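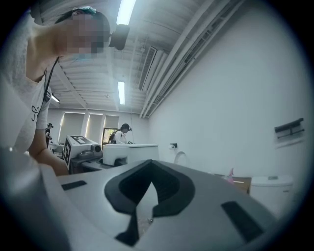
View from a gripper camera, with the black V-shaped pad in the center and the tube lights above it.

Notebook, August, Sarmiento room
Finger pads and gripper cameras, second round

Started at 9:40. The purpose for today is to compare the two finger sets on the hand-held grippers, and to decide which camera setting we keep for the Kolladero recordings. Last time I mixed both questions in one session and afterwards could not say which change made the difference. So today: first fingers, then camera, and the exposure is locked until lunch.

Set A is the long finger with the thin black lining. Set B is the same finger with a softer lining and a deeper notch. Both open to 92 mm, measured with the caliper at the tip. Set B is 20 g heavier per gripper, and after a long session you feel this in the wrist.

Trials with set A

Lid handles are easy. The finger slides under a lid edge without much searching, and the tip is stiff enough to lift it. Bottles are less good. When the bottle is narrow, it turns around its own axis between the fingers, and then the spout points to a wrong direction. I wrote "turned" in the sheet each time this happened and did not correct it by hand.

For thick handles set A is good if the approach is straight. If I come from the side, the pad touches with one edge only and the handle rolls out. I should ask the operators to bring the elbow higher. 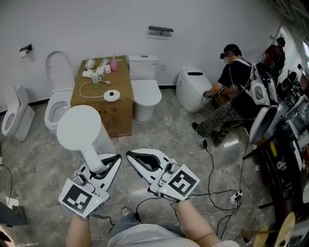
Head view with both grippers, the left one at the end of the thick white handle. Bottles on the cardboard box.

Trials with set B

The softer lining holds the narrow bottles much better. The notch centers them, also when the operator is a little bit off. On flat things (small cartons, thin parts) I see no difference to set A.

The weak point is thin cord. It goes into the notch and stays there when the fingers open, so the operator must shake the gripper to get free. This makes a very ugly piece in the recording and we will have to cut it by hand. I tried to fill the bottom of the notch with a strip of tape. It helped for the cord, but then the narrow bottle was turning again – so I took the tape off and left it.

One more remark for colleagues who put the fingers on: the screw on the inner side must be tightened first. If you begin with the outer one, the finger sits slightly twisted and the two tips do not meet. I lost 18 minutes with this before I understood it.

Gripper camera, after lunch

The fisheye sees a lot of ceiling. With automatic exposure the picture goes dark when the tubes come into view, and then the gripper recess becomes one black hole. With locked exposure the lamps are burned out but the fingers stay readable. For us the fingers are the important part. I prefer locked.

The Mirnus controller dropped frames only when both grippers and the headset were recording to the same disk. With the headset on its own disk I got 1416 frames from each gripper in the test take, same number left and right. I repeated it once with the same result. Please keep the disks separate until somebody finds the real cause.

Marker tracking: fine in front of the body, worse when the gripper goes low and the plate tilts away from the head camera. I think the marker cube is better here than the single flat plate, because one side is nearly always turned to the viewer. It is more bulky, though, and knocks against a wall when you work close to it. 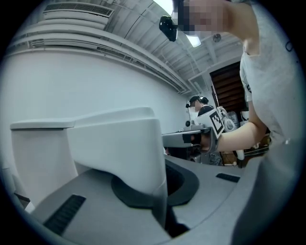

Open points

– Order a second lining sheet from Plidton, the softer one, before we change all fingers.
– Try a notch which is half as deep. Maybe the cord problem disappears and the bottles still stay centered.
– Check if the locked exposure is also good in the late afternoon, with less light from the windows.
– Write the screw order on the box of the fingers, with a marker pen.
– The wrist strap on the left gripper is too long for small hands.

For now I leave set B on the right gripper and set A on the left. Most of the bottle work is done with the right hand anyway, and the left hand is mostly for lids and for holding.
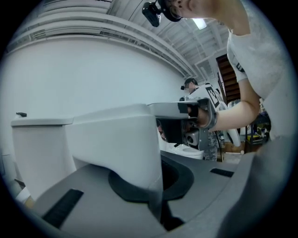
Must the gripper camera be calibrated again when the fingers are changed?

The lens calibration stays valid as long as the camera is not taken off its mount. Only the opening width has to be zeroed again: close the fingers fully, wait until the value is stable, and save it before the first take.

Stopped at 17:15. Data is copied, the sheet is in the folder of set B.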